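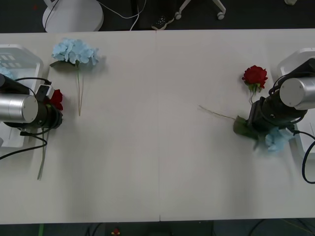

**Watkins Hall, Ponddale — flower table and back workroom**
March walk-through, form 2634, morning round started at 9:40

Marks: OK / FIX / WATCH. Comments are mine and have not been softened for distribution.

## 1. The long table

- [x] **Panels level at the seam — OK.** Ran a flat hand across both directions. There was a lip here in the winter that could tip a bud vase, and someone has since cured it with a folded seed catalog under one leg. I am marking it OK under protest.
- [ ] **Leg locks engaged — FIX.** One lock on the window side closes only if you speak to it firmly and then kick it. Replacement latch requested from Torkville Supply, again.
- [x] **Surface free of glue, wire ends and tape — OK.** The white top shows everything, so there's no excuse for missing any of it. Found one dot of hot glue and took it off with a plastic scraper. Please don't use the metal scraper. We all remember the old table.
- [x] **Nothing stored on top overnight — OK.** Stems that are being worked on may stay out during the day. They go back in the bins at closing, including the ones you were "just about to finish."

## 2. Artificial stems

The current stock on the table is red roses and pale blue hydrangeas. The hydrangeas are prettier and cause more trouble.

- [ ] **Stem ends capped or folded — FIX.** Checked the bins. Most of the roses are fine. 6 hydrangeas have bare wire at the cut end, sharp enough to go through a glove, which I can confirm. Set aside in the red tray. Don't put them back out until the ends are taped.
- [x] **Heads secure on stems — OK.** Gentle tug only. A hydrangea head that comes off in your hand goes in the repair box, and pressing it back on and walking away does not count as a repair.
- [ ] **Leaves firmly attached — WATCH.** The dark green hydrangea leaves slide down the stem if handled a lot. They then end up on the floor, where they are remarkably good at imitating a banana peel. Sweep after each session.
- [x] **Long stems kept inside the table edge — OK.** A rose stem sticking out at hip height snags aprons and, once, a purse strap. Lay them in from the edge or stand them in the tub.
- [ ] **Fire-retardant tag on file for each batch — FIX.** We have the tag for the roses. For the hydrangeas we have an empty Nustar carton and a strong feeling. Until the paperwork turns up, hydrangeas stay out of the front hall, where the candles are.
- [x] **Dust — OK.** Better than last time. The blue heads hold dust down between the florets, so use the soft brush and do it outside. Shaking them in the workroom only moves the dust to the rest of us.

## 3. Cables and power

- [ ] **Cables clear of the work surface where possible — WATCH.** Anything that has to loop near the table should be held so it can't catch a stem. Wire stems and black cables get along far too well. If one has hooked the other, stop and unhook it by hand. Pulling harder has been tried.
- [x] **Floor cords covered — OK.** The ramp cover is down and flat. It is also an upsetting shade of orange, which is the point of it.
- [ ] **Power strips — FIX.** 2 strips are plugged into each other behind the shelving. One would have been enough. Unplugged the second and left a note.
- [x] **Glue guns off and on their stands — OK.** Both cold when I got there.

## 4. Floor, exits, lighting

- [x] **Aisle on both long sides of the table — OK.** Wide enough to pass with a full bin, provided you aren't also carrying coffee.
- [ ] **Back door opens fully — FIX.** Opens until it meets the stack of Nustar cartons, then stops. Cartons to be flattened and taken out. This was also the comment last month, and I have saved time by copying it.
- [x] **Exit sign lit — OK.**
- [ ] **Ceiling lights — WATCH.** The tube nearest the sink flickers when the heat comes on. Not urgent, very annoying.

## 5. Cutters and first aid

- [x] **Wire cutters counted and hung up — OK.** All 3 on the board. One has somebody's initials burned into the handle, which doesn't make it leave the building any slower, so keep counting.
- [ ] **First aid box stocked — FIX.** Bandages are down to the tiny round kind that fit no known injury. Used one for the glove business in section 2 and it fell off before I reached section 3.

## Before the next round

- [ ] Tape the hydrangea stems in the red tray
- [ ] Find the hydrangea batch tag, or ask Nustar for a copy
- [ ] Latch from Torkville Supply
- [ ] Clear the cartons from the back door
- [ ] Real bandages
- [ ] Return my seed catalog from under the table leg, once the leg has been properly adjusted

Sheet goes on the clipboard by the sink. The pen is tied to it with floral wire, capped at both ends.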